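Ticket: Acrylic bottle rack, rear tier sits low / tray too shallow
Posted Thursday, June 9, 2022 by the fit-out desk, Clilden
2 comments | 0 shares

Status: open (reopened after supplier marked it resolved)
Product: Torent two-tier clear bottle rack, plus the beige tray sold with it
Site: Clilden snack counter, brown tabletop

Reported problem: bottles on the back row lean toward the front row once the rack is loaded. The supplier's first answer was that we had put it together wrong. It has two tiers and two side panels. I have trouble seeing how many wrong ways there are, but I took it apart and did it again with their sheet in front of me. Same lean.

Their second answer was that the counter isn't level. Checked with a 900 mm level, lengthways and across. The bubble sat in the middle both times. I moved the rack to the other end of the counter anyway, and the bottles leaned there too.

Third answer was that we'd overloaded it. The Torent sheet gives no load figure that I can find. We run six bottles, three to a row, all Coca-Cola in the red aluminium-style bottle. If six is too many for a six-bottle rack I would like that in writing.

Fourth answer was "crowding from adjacent displays".
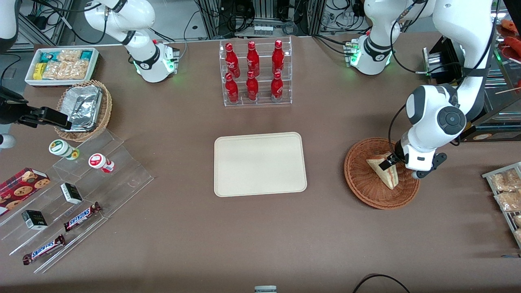
Counter with rack loaded, three and three. Beige tray in front, empty.

The rack has clear table around it, so I'm not convinced by crowding. The stepped acrylic display with the two small jars is over on the left, along with the red cookie box. The snack tray with the crackers is in the upper left corner. Sandwich basket is on the other side. I can't see how any of those would push on a bottle.

I don't expect the lean to show from that angle, and I'm not claiming it does. Measured at the rack with a steel rule, the rear shelf is 2 mm lower at its front edge than at its back. Supplier says this is "within normal variation for cast acrylic". Maybe. The stepped display came from Iwasaki and its tiers measure the same front and back, so somebody has worked out how to do it.

Tried so far:
-- Reassembled from the sheet. No change.
-- Swapped the front and rear shelves. Lean stayed at the rear, which makes me doubt the shelf and suspect the slots in the side panels.
-- Left it empty for 30 hours, in case the plastic "relaxes", as suggested on the phone. It did not relax.
-- Felt pad under the front edge of the rear shelf. Bottles stood straight until lunch, then the pad crept out.

Second item, the tray. The listing says it suits "one full serve, sandwich plus drink". The rim is only slightly raised, and a bottle laid flat rolls straight at it. Standing the bottle up works, but then there's less room for the sandwich. I'd call that a listing problem more than a fault. Zosby lists a deeper one at 52 dollars, which seems a lot for a tray.

Requested: one replacement pair of side panels, and the listing corrected. I won't be sending the rack back at our cost to have it looked at.

Comments (2)

Supplier desk: Replacement panels can be supplied subject to stock. Next shipment is due in September. Have you considered placing the heavier bottles in front?

Fit-out desk: They're all the same bottle. Please leave this ticket open until the panels are here and I've put a rule on them.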